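Kulosley Remen Desktop Teardown Cell -- Working Practice and Site Requirements

6 min read

The Remen is a single-arm disassembly cell for desktop computers. It is supplied with a two-finger gripper, a wrist camera, a fixed camera and a slatted aluminium table. This page sets out the practice we expect of sites running the cell and the points checked before handover. It is read together with the risk assessment for the site, and does not replace it.

Scope

The cell handles tower and small desktop cases opened by hand. Laptops, all-in-one machines and monitors are excluded. Cases with visible damage to the power supply go to the manual bench.

Before the case enters the cell

Disconnect the machine from the mains and leave it for at least five minutes. Remove the side panel and check for loose screws. Cables that cross a drive cage or a release latch are the most common cause of a stopped cycle, and the operator must decide whether to dress them or cut them. Cutting is allowed only where the harness is listed for scrap.
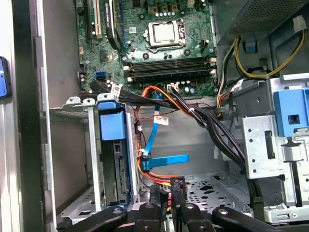
Gripper above the drive cage. Data and power leads share the space with the blue caddy.

Lay the case on its side with the opening upward. The reference position is taught once per case model and stored under the model name. Do not reuse a position for a similar case -- drive cages differ between models that look alike from outside.

Approach and contact

Speed inside the case opening is limited to the reduced setting. The force limit applies from the moment the fingertips pass the plane of the opening until they are clear of it again. Fingertips are to be inspected at the start of each shift and replaced after 3,000 cycles or at the first sign of a chipped edge. 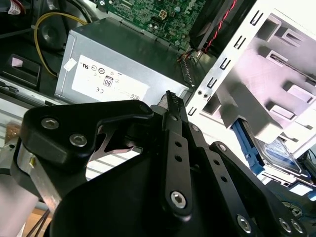
Fingertip with toothed edge, close to the power supply. The vent grille is not a gripping surface.

Power supplies

The enclosure of a power supply is never opened in the cell. The unit is removed whole, with its label left in place and readable. The label is the only accepted record of type for the outgoing batch; a unit with a missing label is booked as unknown.

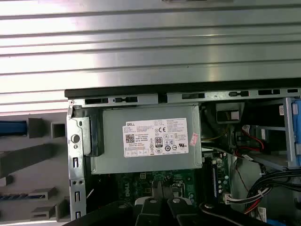

Dell power supply with its label facing the opening.

Keep gripping faces off labels where the shape of the unit allows. Where it does not, photograph the label before contact.

Drives

Drives are treated as holding data until they have been through the wiping or shredding stage. A drive removed from a case is entered by serial number before the next case is loaded. The gripper holds the drive by its sides or by its bracket, never across the circuit board. No person may reach under a suspended part, even with the arm paused.

Table and fixtures

Printed fixture plates are supplied per job and can be reprinted on site from our files. Posts must be checked for cracks at the base. The table slats are to be kept clear of screws, which may jam under a plate and tilt it.

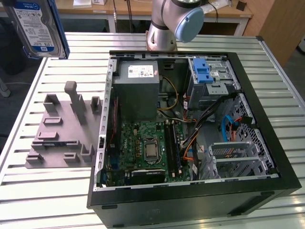 Fixture plate to the left of the open case, with a 1.0TB WD drive suspended above the table.

Acceptance

The cell at Lusham was used to set the limits on this page. Its trial covered 2,157 cases, and roughly 6 in every hundred were passed to the manual bench. Sites should keep their own figure and report a sustained rise to us. A change of finger type, case family or table height counts as a modification, and the force check must then be repeated and signed.

Documents supplied: fingertip inspection sheet, force check record, case model register, fixture files. The Kun controller manual is sent separately.

Technical contact: Zsófia Bíró, Cell Safety and Standards
Page revised June 29, 2021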